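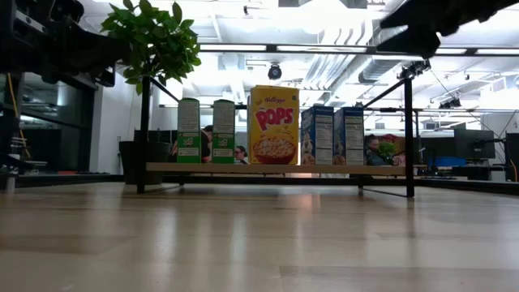

I'm building a shelf-picking setup in our shared workshop in Brokville and I can't get the arm to take one box out of a tight row without upsetting the one next to it. The arm is a secondhand one, controlled from a desktop PC running Sandu, and it reaches in over the crossbar with a two-finger gripper. The shelf is a plain plank on black metal legs, standing on the big wooden surface, with the right-hand leg carrying on up as the post for the crossbar. The green boxes with a bit of space between them cause me very little trouble. The two blue ones, side panel forward and right up against each other, are where it goes wrong, and the tall yellow Pops box is a separate headache that I'll come to.

What I want in the end is simple. Someone types in which cereal they want, the arm picks that box off the plank and puts it down on the surface in front. It doesn't have to be fast. It's for the workshop open day and after that it will probably be taken apart and used for something else.

What I have so far:

- Arm bolted to its own stand, not to the shelf
- Crossbar 465 mm above the top of the plank
- Lowest safe height for the wrist coming over the crossbar: I set it by hand and haven't measured it properly
- Finger pads 12 mm thick each, cut from an old exercise mat
- Box positions typed in by hand, no camera in the loop yet

The arm comes down from above, opens the fingers, goes either side of the narrow width of the box, closes, lifts straight up, then swings out. With the blue ones the inside finger has nowhere to go. It lands on top of the neighbour and either crushes the top flap or stops with a force error. If I shift the pick point over so the finger just clears, it only catches the edge of the box I want and the thing hangs at an angle and slips out.

I've tried thinner pads (bare metal, in fact) and it does get in sometimes, but then the cardboard slides. I've tried squeezing harder and the box caves in. I have also tried leaving gaps, which works, but part of the idea is that people will put the boxes back themselves and they will not leave gaps.

The Pops box stands with its front to the room, so it is far too wide for the gripper from the sides and I have to go front to back instead. That means turning the wrist a quarter turn, and at that angle one of the finger housings comes very close to the crossbar. On one run it touched and I hit the stop button.

Would you change the gripper, change the shelf, or is there a way of moving that gets round this? I'd like to spend as little as possible. I have a drill press, a band saw and a decent box of scrap, and I can use the workshop's 3D printer if I book it.

One more thing in case it matters: the whole shelf rocks a bit when a box is put down hard. There are thin diagonal braces under the plank but the feet aren't fixed to anything.

*Posted by* **plankandpost**

---

**oldbelt**

Use suction. Cereal boxes are flat and light and a cup will hold one with no bother. You can get a small pump and a cup for the price of a takeaway. Two-finger grippers are the wrong tool for boxes packed side by side and you will be fiddling with pads until next year.

Come in from the front, stick to the panel, pull it out towards you. No fingers needed between anything.

> **plankandpost:** Thanks. Would it hold on the narrow side panel? And would the box not tip when it comes off the edge of the plank?

It should hold. Lift it a bit before you pull.

---

**Fettler_Nurnau**

I did something very like this in my garage in Nurnau two winters ago, with tea and biscuit boxes, so I'll go through it in the order I would tackle it now.

**Fix the shelf first.** Rocking will spoil everything else. If the plank moves a few millimetres each time a box goes down, your typed-in positions are wrong from then on, and you'll blame the gripper for it. Screw or clamp the feet to the surface they stand on. If you aren't allowed to put screws in that wood, make a pair of long battens, fix the feet to those and clamp the battens at the ends. Then put a box down hard ten times and check a pencil line on the plank against something that doesn't move. I used a nail in the wall.

Also put a stop along the back of the plank. A strip of scrap wood a finger's width high is plenty. Push every box back against it and you have dealt with one whole direction of error. People putting the boxes back will naturally push them till they stop.

**Then sort out the crossbar.** You say you set the lowest wrist height by eye. Measure it. Bring the arm over slowly with the wrist in both orientations, the normal one and the quarter turn, and write down the clearance in each. In mine the quarter turn needed a lot more room than I had allowed, because the motor housing sticks out further one way than the other. When you have the bigger of the two figures, use it for every move over the bar, whichever way the wrist is facing. You lose a second per pick and you never have to think about it again.

Better still, if nothing hangs from that crossbar, lower it or move it back. I couldn't tell from your post whether it is holding something up. If it's there only to stiffen the post, the slanted strut may be doing enough by itself. Take the load off and see whether the post wobbles before you cut anything.

**Now the tight pair.** You don't need to get a finger between them from above. You need to make the gap first and then use it. What worked for me:

1. Close the gripper completely.
2. Come down in front of the row, fingertips level with the upper third of the box.
3. Touch the side of the end box near its front top corner if you can reach it, or press lightly on the top at the outer edge, and drag it away from its neighbour.
4. Lift clear, open the fingers, and come down as normal.

In your case there is bare plank to the right of the blue boxes, so drag the right-hand one that way. Go slowly. A cereal box is tall for its width and if you push too high it falls over, and if you push too low the inner bag shifts and the box turns. Upper third was right for my biscuit boxes, yours may want it lower. For the drag I glued a bit of rubber glove to the outside of one finger, so that the gripper could rub the top of the box sideways. It looks daft and it worked very well.

If the row is full from end to end the drag has nowhere to go. I got round it by leaving one slot's worth of plank free at the end and telling people that was the return slot. They mostly obeyed.

**Pads.** 12 mm is thick. I see why you did it, soft foam spreads the load, but that's space you haven't got. Go down to something thin with a lot of grip. Rubber shelf liner was my best one, better than bicycle inner tube, which picks up dust and then lets go. Make the contact patch longer as well. A longer patch lets you squeeze less for the same hold, and the cardboard doesn't cave in. I printed fingers with a flat face 395 mm² in area, purely because that was what fitted, and never crushed another box.

**On suction:** oldbelt isn't wrong that a cup holds card well, but I'd be careful. The front of a cereal box bows as the bag inside moves, and a stiff cup leaks when that happens. You would want a soft bellows cup, and the narrow side may be too close to the glued seam. And with a box that tall, pulling from the front by one point makes it swing. I tried it for a month and went back to fingers. Other people get on with it fine.

**Pops box.** The easiest fix is to turn it so the narrow side faces forward like the others. If you want the front showing for the visitors then your front-to-back grip is right, just keep the wrist turn until after you are past the bar. Come over with the wrist straight, stop above the shelf, turn, go down. On the way out do the same in reverse. Check you have the headroom above it too, as it's the tallest one up there and it has to be lifted over whatever is in the way.

After I had all that in place I ran mine for around 1,000 picks over August with two dropped boxes, both of them ones I had put in the wrong slot.

> **plankandpost:** This is very useful. The crossbar does carry a cable at the moment but I could reroute that. I'll start with the feet and the back stop. Do you remember what speed you used for the drag?

Slow enough that I got bored watching it. I don't have the number any more, sorry. Start at a tenth of your normal speed and go up until a box falls.

---

**mugs_and_motors**

Agree with most of that. Two small things.

Fill the boxes the same for testing as on the day. An empty one behaves nothing like a full one, and a half-full one is worse than either. I used to practise with empties and then wonder why the real ones fell forward.

And put a limit on the low moves in the software as well as measuring by hand. I don't know if Sandu has it under the same menu as the one I use (Stitness, the older version), but there's normally a way to draw a block that the arm isn't allowed to enter. Draw one around the crossbar and the post, a bit bigger than the real thing. It will refuse to run a bad path before it starts moving. Draw one for the plank too, but leave the top of it slightly low or it won't let you put anything down.

I'd still keep someone standing by the stop button at the open day. People lean in when there's something moving.

> **plankandpost:** Found it, it's under the cell settings. The block round the crossbar rejected my old Pops move straight away. Feet are now clamped and the rocking has gone. Shelf liner next.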